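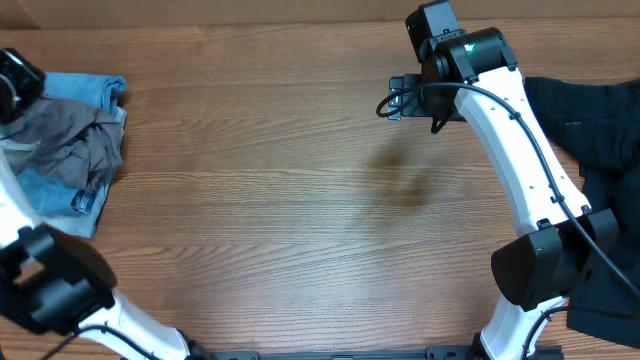 The **Griltetti open day** is a public demonstration of robotic clothes folding, held once a year by the company Griltetti in its workshop in Woria. The event is best known for its garment table, where robot arms sort and fold used clothing in front of the visitors. The edition described in this article took place on 2018-04-19.

## Background

Griltetti began as a repair service for industrial sewing machines. Its interest in automation started with a textile sorting center in Woria, which asked for a machine that could fold donated clothes before packing. The first version used a single arm and a flat metal plate, and it could handle only towels. It was shown to a small group of clients in December, and the company then decided to build a station with two arms.

The project received the name Cuervo. The software that plans the movements is called Flarkis and is developed by a team of 3 people under Ryszard Nowakowski.

## The garment table

The station consists of two white arms fixed to a black rail along one side of a wooden table. Clothes are placed on the table without special preparation. A finished piece goes to the side, and the middle should stay free for the piece that is being worked on. 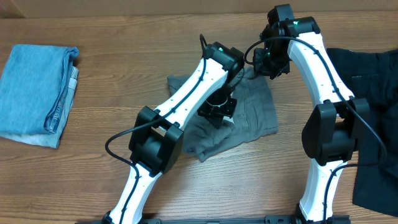 Each arm has its own gripper, and the two can work on the same garment or separately. According to Nowakowski, the most difficult step is the first one, when the garment is still bunched and the system must find a corner or a hem that is useful to hold. Dark knitted cloth is considered harder than denim, as its folds give little contrast.

## Program of the day

The demonstration was divided into sessions of 30 minutes, with a short talk before each of them. Groups were limited to 51 visitors, and registration was free. Visitors could bring their own clothes, under the condition that the pockets were empty and that there were no pins or loose buttons.

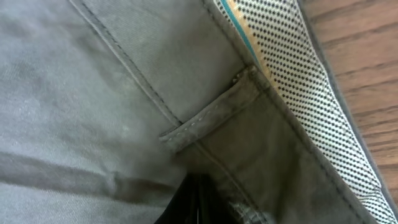 Trousers were the main subject of the afternoon talk. The waistband is thicker than the rest of the garment and does not bend in the same way, so the folding line must be chosen with care. Small details can also confuse the system. A belt loop sewn on a gray-green waistband has nearly the color of the cloth around it, while a lining with small black dots on a pale ground is much easier to separate from the outer fabric. Nowakowski used this difference to explain why Flarkis looks for the inside of the waistband first – the outside seam is checked only later.

Light shirts and towels were left for the last session. Such cloth makes many small creases, and a corner can lie over another part of the same piece, so that the edge which is found is not always the true edge.

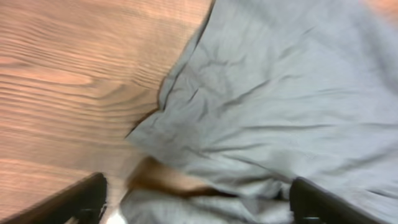 In these cases the operator may ask the system to drop the piece and start again. The number of attempts is limited to 3, after which the garment is passed to manual folding.

## Reception

A local newsletter in Woria praised the clear explanations but remarked that the room was too small for full groups. Several visitors asked about speed. Griltetti answered that speed was not yet a goal of Cuervo, and that the present target was 50 garments in one working shift.

## See also

- Textile sorting
- Robotic manipulation of soft objects
- Flarkis (software)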